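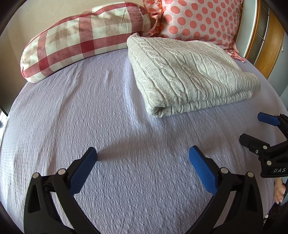

Making up the bed is the last job in setting up your Narno guest room, and for many people it is the nicest one, so do put the kettle on first and take your time over it. The bedding goes on in layers, starting with the sheet and finishing with whatever you like to keep folded on top for chilly nights. A puckered sheet, such as the pale lavender one on this bed, is meant to look a little crinkled and never needs ironing. The long bolster goes along the head of the bed, the ruffled pillow leans up next to it, and the cable-knit blanket is folded thickly and laid in front, where a guest can reach it without getting up.

Before you begin

Check that all the bolts on the Narno base have been tightened (see Section 4) and that the mattress has been out of its wrapping overnight. Wash new bedding once before using it, and wash anything with red or coral in it separately the first time.

6.1 Fitting the sheet

1. Shake the sheet out well and lay it over the mattress with the wide hem at the head end.
2. Tuck in the head end first, then the foot, then the two sides.
3. Smooth it with the flat of your hand from the middle outwards. Only the long wrinkles want chasing – leave the fine puckers be, they are part of the weave and will come back however hard you press.

Note: Puckered cotton can draw up a little in its first wash. If the sheet feels tight at the corners, dampen it lightly and ease it over while it still has some give.

6.2 Bolster and pillows

4. Hold the bolster upright and shake the filling down into its cover, then turn it over and do the same from the other end.
5. Lay it along the head of the bed, with any piped seam straight.
6. Plump the square pillow, stand it against the headboard and tease out the ruffle with your fingers, corners last.

Caution: Do not iron over piping. It flattens, and a hot iron can leave a shine on the cloth either side of it.

6.3 Folding the blanket

7. Spread the blanket face down and fold it in half lengthwise, matching the ribbed edges.
8. Fold it in half again the other way, and once more if it is a large one. Keep the folds soft and don't press them down.
9. Turn it so that the neatest fold faces the foot of the bed and the cables are on show.

Caution: Never hang a heavy knit from a line or a hook, as it will stretch under its own weight. Dry it flat on a towel, away from radiators.

The Narno blanket shelf under the base holds up to 18 kg, so spare bedding can live there quite happily through the summer. Fitting the shelf is covered in Section 7.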